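흰 식탁보 관리와 그릇 정리에 관한 안내
Skekcombe 생활관 소식지, 공용 식당 운영
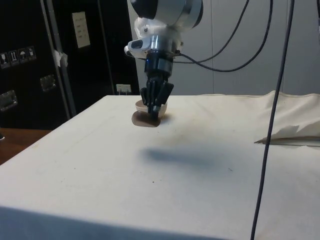
생활관 공용 식당의 식탁보 사용 기준이 10월부터 일부 변경됩니다. 그동안 각 층 식당에서는 식탁보의 교체 시기와 세탁 방법을 층별로 정하여 왔으나, 층마다 기준이 달라 세탁실에 접수되는 식탁보의 상태가 고르지 않았고, 얼룩이 오래 방치되어 폐기되는 경우도 적지 않았습니다. 이에 생활지원과는 전 층에 공통으로 적용할 기준을 마련하여 아래와 같이 안내드립니다. 입주자 여러분께서는 내용을 숙지하시고 협조하여 주시기 바랍니다.

1. 식탁보의 색상과 재질

공용 식당의 식탁보는 종전과 같이 흰색 면직물을 사용합니다. 일부 입주자께서 얼룩이 덜 드러나는 짙은 색으로 바꾸자는 의견을 주셨고, 생활지원과에서도 이를 검토하였습니다. 검토 결과 흰 식탁보는 오염 부위를 즉시 확인할 수 있고 고온 세탁이 가능하므로 위생 관리에 더 적합하다고 판단하였습니다. 다만 흰 천 위에서는 갈색 계열의 얼룩, 옅은 회색의 손자국이나 그을음 같은 자국, 작은 부스러기까지 눈에 잘 띄므로, 식사 후 정돈에 조금 더 신경을 써 주셔야 합니다.

2. 국물이나 소스를 흘렸을 때

간장, 커피, 육수 등 갈색을 띠는 액체를 흘린 경우에는 다음 순서에 따라 처리하여 주십시오.

먼저 얼룩 가까이에 놓인 그릇을 들어 옮깁니다. 그릇을 밀어서 옮기면 바닥에 묻은 액체가 넓게 번지므로 반드시 들어 올려야 합니다. 얕은 그릇은 기울어지기 쉬우니 내용물이 남아 있을 때에는 두 손으로 잡으시기 바랍니다.

이어서 마른 행주를 얼룩 위에 덮고 가볍게 눌러 액체를 흡수시킵니다. 문지르지 마십시오. 바깥쪽에서 안쪽으로 눌러 나가는 것이 원칙입니다.

액체가 흡수되면 찬물을 적신 행주로 같은 부위를 다시 누릅니다. 세제는 식당에서 사용하지 않습니다. 식당마다 비치된 세제의 종류가 달라 세탁실의 약품과 맞지 않는 사례가 있었습니다.

마지막으로 식탁보 가장자리에 세탁 표찰을 달고, 흘린 음식의 종류를 표찰에 적습니다. 세탁실에서는 이 표시를 보고 전처리 방법을 정합니다.

옮긴 그릇은 바닥면을 닦은 뒤에 다시 올려놓습니다. 그릇 안쪽만 확인하고 밑면을 닦지 않아 새 식탁보에 둥근 자국이 남는 일이 자주 보고되고 있습니다.

3. 회색 얼룩과 부스러기

액체 얼룩과 달리 회색으로 번진 자국은 물을 대기 전에 마른 상태에서 먼저 털어 내야 합니다. 먼지나 재가 원인인 경우 물이 닿으면 섬유 사이로 들어가 제거가 어려워집니다. 또한 멀리서 보기에 얼룩 같으나 실제로는 조명에 의한 그늘이거나 천이 접힌 부분인 경우도 있으므로, 표찰을 달기 전에 천을 한 번 펴서 확인하여 주십시오. 빵가루와 같은 부스러기는 식탁용 솔로 쟁반에 쓸어 담고, 바닥으로 털지 않습니다.

4. 주름과 여분의 천

식탁보는 탁자 네 면으로 고르게 내려오도록 펴서 사용합니다. 잔주름까지 다림질할 필요는 없으나, 천이 한쪽으로 몰려 접힌 곳에는 그릇을 놓지 마십시오. 바닥이 고르지 않으면 국그릇과 찻잔이 쓰러질 수 있습니다. 교체용 식탁보나 행주를 탁자 모서리에 뭉쳐 두는 경우가 있는데, 사용 전의 천과 사용한 천이 섞일 우려가 있습니다. 사용 전의 천은 접어서 선반에, 사용한 천은 수거함에 두시기 바랍니다.

5. 그릇 정리

식당에 비치된 흰색 공용 그릇은 크기별로 구분하여 보관합니다. 얕은 그릇과 깊은 그릇을 섞어 쌓으면 테두리에 힘이 쏠려 이가 나가기 쉽습니다. 테두리에 금이 가거나 이가 빠진 그릇은 사용을 중지하고 배식대 아래의 회수 상자에 넣어 주십시오. 그릇을 집을 때에는 음식이 닿는 안쪽에 손가락을 넣지 마시고, 바깥면과 굽을 받쳐 드시기 바랍니다. 어린 자녀와 함께 이용하시는 분께서는 이 점을 함께 지도하여 주시면 감사하겠습니다.

6. 교체 및 세탁 일정

식탁보는 오염 여부와 관계없이 5일마다 교체합니다. 얼룩 표찰이 달린 식탁보는 교체일을 기다리지 않고 당일 수거합니다. 각 층 식당에는 탁자별 여분 식탁보를 2장씩 비치하며, 부족한 경우 세탁실에서 추가로 받으실 수 있습니다. 세탁 업무는 기존과 같이 Noltano에서 맡으며, 행주와 식탁용 솔은 Henare를 통하여 새로 공급받습니다. 개인이 가져온 식탁보를 공용 세탁에 맡기실 경우에는 한 장당 2000원의 비용이 발생합니다.

7. 의견 접수

이번 기준은 입주자 설문에 제출된 44건의 의견을 바탕으로 작성되었습니다. 식당 운영을 담당하는 Roald Kvam 과장은 “얼룩이 생기는 것 자체는 문제가 되지 않으며, 표찰에 내용을 적어 주시는 것만으로도 세탁실의 작업이 크게 수월해집니다”라고 밝혔습니다. 세탁 표찰의 양식이나 수거함의 위치에 관한 문의는 세탁실의 Jihad Bataineh 주임에게, 그 밖의 사항은 생활지원과 창구로 하여 주시기 바랍니다.

표찰 양식과 처리 순서를 정리한 안내문은 각 층 식당 입구에 게시됩니다. 기존에 층별로 부착된 안내문은 새 안내문이 게시되는 대로 회수할 예정입니다.

2023년 9월 28일
Skekcombe 생활관 생활지원과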